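The Man Who Reads a Town by Its Shop Signs

6 min read
Last updated in February
149 shares | 2 comments

Esmaeil Safavi stops walking so often that a ten-minute trip to the bakery took us most of an hour. He stopped for a butcher's fascia. He stopped for a brass plate the size of a playing card. Outside the old chemist's in Corkolby he got down on one knee on the wet sidewalk to look at a doorstep, because the name of a draper is set into the tile there, and the R has a kicked-out leg that he loves.

"Look at that leg!" he said. "Somebody drew that by hand. They could have bought a stock R and they didn't."

Safavi painted signs for a living until his shoulder gave out, and for the past several years he has been recording every piece of old hand lettering he can find in Corkolby and the three villages down the valley. Ghost signs on brick, gilded glass, painted vans, tiles, hymn boards, the numbers on allotment sheds. His index has 3369 entries. I went in expecting a hobby and came out wanting to photograph my own street.

It started with a wall in Tasside. A building came down next door and there it was, a flour advertisement as tall as the house, the blue still strong where the rain had never reached it. "I went home and got my ladder," he says. "Then I remembered I wasn't allowed on ladders. So I stood in the road and drew it. A bus driver waited for me, which was kind of him."

He still draws everything before he photographs it. A camera, he says, will take the whole wall and let you off the hook. With a pencil you find out that the painter ran short of room and squeezed the last two letters, or that the shadow on the S falls the wrong way. He has a soft spot for mistakes. His favorite sign in the whole index is a coal merchant's board from Sosirbridge that says DELIVERED DALY. It hung for decades and the firm did fine.

The sorting is done with Huiling Ding, who teaches printmaking and got pulled in when she asked to borrow one drawing for a class. She now keeps the index on her own computer and argues with him about dates.

"He dates by feeling," Ding says. "He'll say it's between the wars, and I'll say why, and he'll say look at the ampersand. And then I find the trade directory and he's right, and I have to write it down with a straight face."

She is the one who matched a run of shopfronts to a single workshop, Grīnberga, which shows up in the directories for a short while and then disappears. The giveaway was the number 2. Grīnberga's painters gave it a flat foot with a tiny upward flick at the end, and once you've been shown it you will see it all over town, on gateposts, on the side of the fish shop, on the clock at the swimming baths. I saw four on my way back to the station and was absurdly pleased with myself.

Gold leaf is what gets Safavi talking fastest. The glass is gilded from behind, in reverse, with leaf so thin that breathing on it sends it across the room. He learned it from an old painter who made him do the letter O for a month before he was allowed anything with a corner.

"You need good light and you need your glasses," he says. "I was vain about mine. I did a whole solicitor's window without them and I had to scrape off every bit."
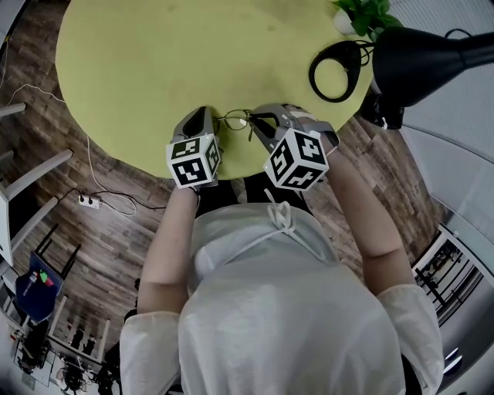

Round gold-toned rims on the yellow-green tabletop.

What he'd like next is a map, a folding paper one you could carry in a coat pocket, with 100 of the best signs on it and a walking route for each village. Ding has drawn the Tasside sheet already. The Corkolby one is held up because the two of them can't agree on whether to include the swimming baths clock, which was repainted, in her view badly.

"It's a good repaint," says Safavi.

"It's got the wrong yellow," says Ding.

They were still at it on Wednesday when I called to check the spelling of the draper's name.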